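Visit to the Carroll archive, May 2026

Four of us from the Studby letter-writing group travelled to the Carroll archive, which keeps case files on people detained for their political views. Fiachra Mac an tSaoi met us at the door and took us straight down to the reading room.

The archive holds 2,977 files. Nearly 2,000 are closed, meaning the person was released, left the country or died in custody. The rest are still open, and 260 concern people whose place of detention is not known. Families send most of the new material – court papers, prison letters, lists of visits refused.

We were shown the Darkari papers, a set of appeals written by relatives over several years. Many had no reply attached. Copies can be requested, but names of witnesses are blacked out first.

After lunch we sat in on a short talk about keeping letters brief and polite, and about which languages prison censors will accept.

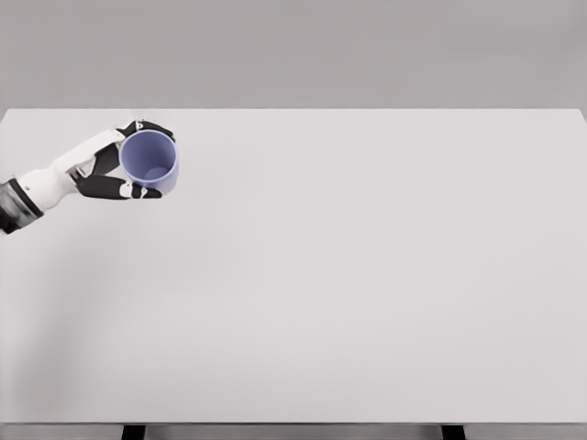
A robotic hand holding a pale blue cup over a white tabletop.

Our group has taken on two of the open files. The next visit is planned for November, and places go to members who missed this one.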